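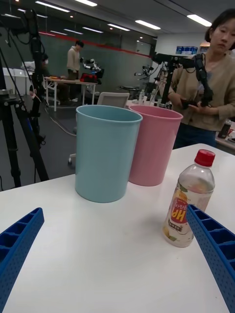 Plastic tumbler

A plastic tumbler is a reusable drinking cup without a handle, moulded in one piece and usually a little wider at the mouth than at the base. It is sold in sets of mixed colours for kitchens, staff rooms, school canteens and camping. The word once meant a round-bottomed vessel that would not stand up by itself, or so the usual story goes; the evidence for this is thinner than its popularity suggests.

Shape and rim

The taper lets the cup come away from its mould and, in most designs, lets one cup sit inside another. Tall tumblers with only a slight taper stack poorly and tend to jam. Sellers often list such cups as "stackable" all the same, a claim that is true of two or three cups and doubtful for a cupboard full.

A rolled rim stiffens the mouth and is more comfortable to drink from than a cut edge. It is also said to prevent drips. No convincing test of this has been published, and much seems to depend on how the cup is tipped. Where the roll is left open underneath, it can hold washing-up water after the rest of the cup has dried.

Colour and finish

Pale blue and pink are common in household sets, along with yellow and green. Colour is generally explained as a way for people to keep track of their own cup. This works in small households and fails at parties, where there are more drinkers than colours.

A matte finish hides fine scratches better than a glossy one. The claim that it gives a better grip with wet hands is repeated in catalogues, including those of the homewares firm Gisier, but is seldom backed by anything firmer than opinion. Matte surfaces can also hold on to tea and cordial stains.

Capacity

Stated capacity is normally measured to the brim, a level at which hardly anyone drinks. The Plorkley household guide looked at 26 tumblers and found that a comfortable fill was about 35 per cent below the printed figure in the worst case. The guide did not say how "comfortable" was judged, and the result should be read with that in mind.

Use with bottled drinks

Tumblers are often set out beside a screw-capped bottle so that one drink can be shared. Cloudy fruit drinks may settle on standing, and the last cup poured can be stronger than the first. Labels commonly advise shaking, though not for fizzy drinks.

Care and lifespan

Many tumblers are marked as dishwasher safe, sometimes for the top rack only. The mark has no single agreed meaning across makers. Prosser, a supplier to canteens, advertises its cups as lasting "years of daily use" without giving a number of washes. Crazing, clouding and a lingering smell are the usual reasons for throwing a cup out.

See also: Beaker; Flullby cup; Drinking straw; Water jug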